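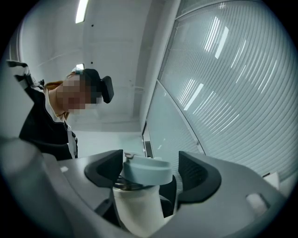

The Bottle on Your Desk

Most people who work at a desk keep something to drink from within reach of the keyboard. A few years ago it was a paper cup or a mug from the kitchen cupboard. Now it is more likely to be a bottle or a tumbler with a lid, brought from home and carried back again at night.

At Postmont, an office supply firm on the second floor of the Hindness building, there were 128 desks in use in May. The office manager walked the floor one afternoon and found a lidded drink container on nearly all of them. She had been asked to look into it after coffee got into a phone for the third time that spring. The phone belonged to one of the few people still using an open mug.

The lid is the part that matters on a desk. Bottles with a screw lid close tightly and can go in a bag with papers, but they take two hands to open, and people tend to leave the lid off once they have started drinking. Then the bottle is no safer than a mug. A tumbler with a flip latch opens with a thumb. You take a drink, push the latch down and go back to what you were doing. The drawback is that many latches only slow a spill down. Knock one over and leave it there, and you will still have a puddle. 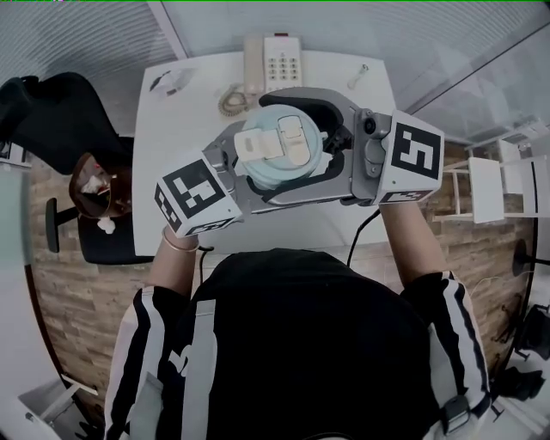 Where you put it counts too. Desk phones, keyboards and paperwork all compete for the same strip of space, and the usual habit is to set a drink wherever there is a gap. A better rule is to pick one spot and stick to it. The side away from your phone cord is good. So is the back corner, if you can reach it without leaning over the keys.

Size is mostly a matter of taste. A 12-ounce tumbler holds a generous cup of coffee and gets you up for a refill now and then. Larger ones save the walk but are top-heavy when full, and some will not fit under an office coffee machine. Check this before you buy.

Then there is cleaning. Ritico, a small shop that sells kitchen goods downstairs from Postmont, gets more questions about lids than about anything else it stocks. Its advice is to take the lid apart every night, pull out the rubber seal and wash it separately with warm soapy water. Dry the threads as well — that is where old milk collects. Leave everything open on the rack until morning.

Seals wear out long before bottles do. Altıntaş, the café across the street, keeps a box of spares by the register and sells them for 3 dollars. The staff will fit one for you if you bring the lid in clean.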